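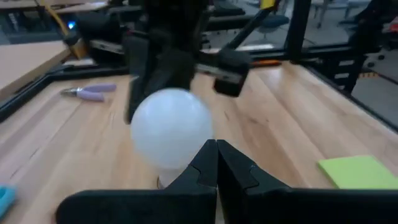
Figure 4.1 Frosted lamp with a metallic screw base, on a wooden surface.

Chapter 4
Light sources and the surfaces they light

4.1 Scope of the chapter

Chapter 3 dealt with daylight and with the size and placing of windows. The present chapter deals with electric light in small rooms: kitchens, studies, workrooms and shops with a single counter. Large halls and street lighting need other methods and are left to the second volume.

The reader should already know the difference between power, measured in watts, and luminous flux, measured in lumens. Power states what a lamp draws from the supply. Flux states how much visible light it gives out in all directions. The two were often treated as the same thing when most household lamps were of one type, and the habit has lasted on packaging and in speech. All calculations in this book start from flux.

4.2 Lamp and luminaire

In this book "lamp" means the replaceable light source, which in everyday speech is called a bulb. The fitting that holds it, with any shade, reflector or cover, is the luminaire. A lamp has an envelope, usually of glass or plastic, and a base, which holds it in place and makes the electrical contact. Screw and bayonet bases are both in common use. They cannot be exchanged without an adaptor.

The envelope may be clear or frosted. A clear envelope leaves the bright source in view, and the shadows it casts have hard edges. A frosted envelope spreads the light over the whole globe, so that the globe itself becomes the source. Its brightness per unit of area is lower and shadow edges are softer. A little flux is lost in the frosting. In the exercises this loss is ignored unless a value is given.

4.3 Illuminance

Illuminance is the flux falling on a surface divided by the area of that surface. Its unit is the lux, equal to one lumen per square metre. For a small source directly above a surface, illuminance equals luminous intensity in candelas divided by the square of the distance in metres. A source of 100 candelas hung one metre above a table gives 100 lux at the point directly below. If the height is doubled, the result is divided by 4.

The rule assumes that the source is small compared with the distance. It also leaves out light returned by walls and ceiling. Hirvonen's method, set out in section 4.6, brings this light back into the sum.

4.4 Reflectance of working surfaces

Part of the light reaching a surface is absorbed and part is sent back. The fraction sent back is the reflectance. Pale wood, white paint and paper have high values; black finishes have low ones. Two materials under the same lamp may therefore receive equal illuminance and still look very different in brightness.

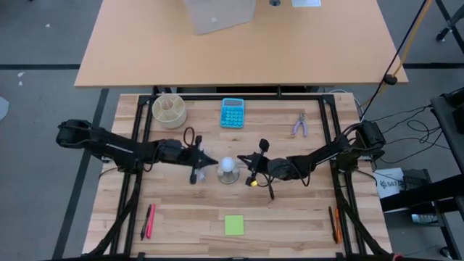
Figure 4.2 Pale and dark materials together: a light wooden tabletop with black framing.

Strong contrast at the edge of a work area helps the eye to find the edge. Strong contrast within the task itself may be tiring over long periods. Gloss must be considered separately, as a glossy surface can show a reflected image of the lamp whatever its colour. The Cerholm workroom survey, used in the exercises for this chapter, records colour and gloss in separate columns.

Related chapters
Daylight and window size
Colour temperature and colour rendering
Shades, reflectors and glare
Worked problems: the Cerholm workroom
Worked problems: the Tridholm shop counter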